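**Unit 5: Package labels and the small shop** (notes, H. Arnaud)

Reading for this unit: Sasaki, page 156 onward.

A label does its work before anyone reads it. Color and pictures come first, then the brand, then the fine print.

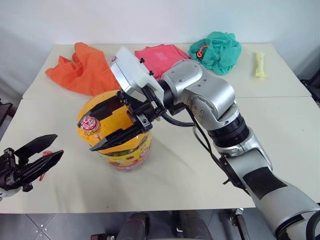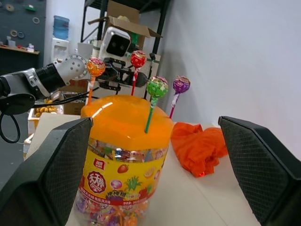
Shoppers who can't read the language on a pack still have to guess what is inside. Drawings carry most of that load. The lollipop jar has a strawberry and a pineapple on its yellow label, so fruit flavor comes across even to someone who reads no Chinese. Compare the Verbeke tea tin from last unit, which is all text.

Bring one label to class, flattened, with the price.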